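I ruined two good sweaters before I learned to wash wool by hand, and one of them came out small enough for my niece's teddy bear. So please learn from me! It's an easy job, it mostly takes patience, and you need a clean sink and an evening at home.

## Soaking

Fill the sink with cool water and a small capful of wool wash (I use the Plirkonano one, mostly for the smell). Swish it around before the sweater goes in. Then push the sweater under, squeeze it a few times, and walk away for 20 minutes. Don't rub it and don't wring it, even if there's a coffee spot staring at you. Rubbing is how I made the teddy bear sweater.

Drain the sink, lift the whole thing out with both hands underneath, and rinse in water that's the same temperature as before. A sudden change from cold to warm can make wool felt up, and there's no going back from that.
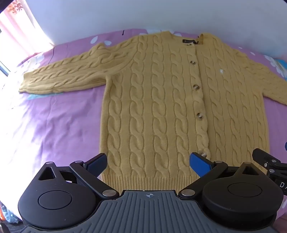
Next comes the towel roll, my favorite part. Lay the sweater on a big bath towel, roll the two up together like a sleeping bag, and kneel on it. Really lean in! Heavy knits might need a second towel. My friend Bhavana Poojary stands on hers in socks, and her sweaters look better than mine, so maybe try that.

## Drying

Pick a flat spot away from the heater and put down a dry towel. Pat the sweater back into shape while it's damp. I measure the width and length before washing and write them on a sticky note, then nudge the edges until they match (stretched hems can be eased back in a bit at this stage). Skip the hanger, because wet wool is heavy and the shoulders will grow points.

Flip it after a night. In November my apartment is so damp that a thick one can take three days, and I swap the towel each morning. Check the underarms before you fold it away, they're always the last to dry.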